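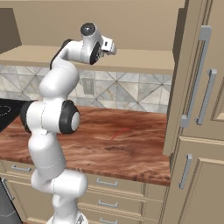
Robot arm at a kitchen counter, computer rendering.

Thread on the housing allowance in Castthorpe, as I keep getting the same messages about it. I work the advice desk at Dogar and fill in these forms with people every week.

First claim I hear: "you move here, you get the money." No. You need 2 years of registered address in the district before the application is even opened. A lease alone won't do it. The registration has to be continuous, and a gap of one month starts the clock over.

This catches people who were born here. Someone goes to pick fruit in the south for a season, the landlord takes them off the register, and they come back to a fresh two-year wait. I've had that conversation many times.

Second claim: families live off it. The full allowance is 50 a week for a household, and it's the same 50 with one child or five. It goes straight to the landlord. You never have it in your hand.

Third claim: it's mostly the Skoltlow estate that gets it. The district doesn't record claims by estate or by ethnic background, so anyone giving you a percentage for Skoltlow made it up. I asked the benefits office for a breakdown in December and they wrote back that none exists.

What they did send: 1,000 applications came in last year for the whole district. They would not say how many were from people in work. At my desk it's a lot of them - cleaners, warehouse night shift, home care.

The form is 8 pages. Page 6 asks for the income of every adult at the address, including anyone staying there for a short time. If your cousin is on the sofa while he looks for a room, his wages count against you. If you leave him off and they find out, that's fraud.

Consuelo Nieto at the tenants' group has been asking for page 6 to be changed to people on the lease only. She put it in writing to the council and got a reply saying it would be looked at with the next budget. The last budget went through without it.

Councilman Leonardo Tedesco said at the spring meeting that the allowance "pays people to stay put." I'd like to know where he got that. You have to report every change in hours within ten days, and if you earn over the line for a single month the payment stops and you apply again from page 1.

I know a woman who turned down extra shifts at the Pallari plant for that reason. She wanted the work. One good month would have cost her three months of allowance while the new claim went through.

So if you want to complain about the rules, start there. Let people go over the line for a month or two before the payment is cut. The county next to us already does this.

If you've been refused, you can appeal within 30 days of the date on the letter - the date printed on it, so don't wait. Keep the envelope too, the postmark has helped a few people.

Someone asked if you can bring your own interpreter to the appeal. Yes. Tell them when you send the form in.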